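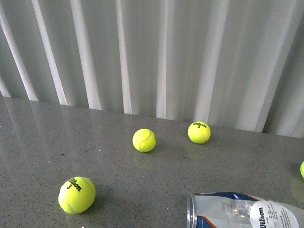
Ladmont Shire -- Sport and Recreation Facilities Unit

Mavley Reserve courts: drainage and surface renewal
Progress report to the Grernis Community Infrastructure Fund
Report 2, 2021-11-09
Prepared by Sun-ja Pyo, project officer

Status

Stage 1 (subsurface drainage) is complete and has been accepted, with one defect still open. Stage 2 (base repair and acrylic surfacing) has started on the lower courts. Stage 3 (lighting) remains in design. Overall the project stands at 60 per cent complete by value of work certified. It is behind the program submitted with the June report, and a variation to the completion milestone is requested under Program below.

Drainage

The investigation before construction found that the old agricultural drain along the western fence had collapsed at the low end and was holding water against the base of the lower courts. The original design kept the upper part of this line. After it was opened up, Maximiliano Maldonado recommended replacing the full length, and we accepted that advice under the minor variations clause.

The new line is slotted pipe in a geotextile sock, laid in washed aggregate and connected to the existing stormwater pit beside the car park. The pit was found to be shallower than drawn. The outlet was regraded to suit, and the fall on the last section is now at the minimum allowed in the specification. It passed the flow test, but it will need flushing more often than the rest of the line. An inspection opening has been added at the fence corner for that purpose.

Open defect: the grate frame at the pit sits slightly proud of the finished path. The contractor is to reset it before the path is handed back. A barrier is in place until then.

Base repair and surfacing

Cracks in the asphalt were mapped once the old coating had been ground back. A total of 51 metres of cracking was classed as structural, nearly all of it on the lower courts above the failed drain. These lengths are being cut out and patched to full depth. Fine cracking elsewhere is being filled and covered with a flexible membrane before the acrylic goes down.

The area to be surfaced is 1,818 square metres, unchanged from the application. Colours are unchanged. The supplier has confirmed that the binder and the sand are in its local warehouse, so material supply is no longer carried as a risk.

Surface temperature and moisture limits apply to each coat. Night temperatures through the early part of spring were below the limit on the exposed side of the site, and work was put off on the advice of the applicator. Conditions are now suitable on most days when it is not raining.

Lighting

Ye-seo Ma has completed the lighting model. The existing poles on the northern side can be kept, subject to a check of the footings. The southern poles cannot carry the new fittings and will be replaced. Spill light at the nearest house boundary is within the limit in the model, with shields fitted. The electricity distributor has been asked to confirm that the present supply is large enough. No reply has been received, and the switchboard has not been ordered.

Budget

Spending is within the approved amount. The extra drain length was paid for from contingency. A small saving on fencing has been held back and has not been assigned. In-ho Yoon has reconciled the ledger against the progress claims, and the signed statement is attached to the grant portal as a separate file. No change to the funding amount is sought.

The shire's in-kind contribution now includes site supervision that was left out of the June statement by mistake. The corrected figure is in the same file.

Program

We ask that the Fund agree to move the practical completion milestone to the end of the next reporting period. The delay has three sources: the extra drain work, the cold nights, and the wait for the distributor. Only the last is still open. If a supply upgrade is needed, the courts can be opened for daytime use ahead of the lighting, and a revised Stage 3 program will be sent separately.

Court users

The Mavley club has moved its junior coaching to the hard courts at Oh Street for the length of the works. Ye-seo Ki manages bookings there and has kept the hire rates the same. Evening social play is suspended -- Oh Street has no lights. The club has asked for permanent net posts on the lower courts in place of the removable type. The sleeves must be set before the final coats, so this request will be settled at the next site meeting. Any extra cost would be met by the club.

Action required from the Fund

Written agreement to the revised milestone.
Confirmation of sign wording for the entry gate, drafted and sent with this report.

Contact: Sun-ja Pyo, Facilities Unit, Ladmont Shire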